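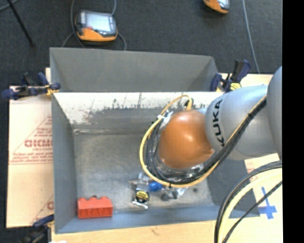
One reader wrote in after the March page to say that a machine which can pick one thing out of a bin is still a long way from clearing a kitchen drawer, and that we should stop putting the two under the same heading. The reader has a point, and the heading has been changed. This page covers picking only.

Picking from a bin comes up in nearly every chore people ask us about: toys off a floor, returns at a shop counter, parts on a bench. The items are mixed, some are shiny, and they lie however they landed. In the picture a KUKA arm is reaching into a gray bin with a red block-shaped object in one corner and clear packaging near the middle. Clear plastic is hard for most cameras, which see what is behind it or a patch of glare.

Our notes on picking come from two sites. Prodetti runs a parts counter in Orkolthorpe and wants a machine to sort returned goods overnight. Quinlan is looking at the household side, mainly tidying.

At Prodetti the trial ran to 900 picks, and 424 of them needed a person to step in. Boxes and hard blocks gave little trouble. Bags and blister packs made up most of the stops. The night shift still does the sorting by hand.

Quinlan has no count to share yet. Their view is that putting things away is harder than picking them up, as every house keeps its things in different places.

For now, a shop with one kind of part in one kind of bin can use a machine. A home can't, at least for this job. Folding and dish loading are on the Ondeck page.

Last updated 31 August 2021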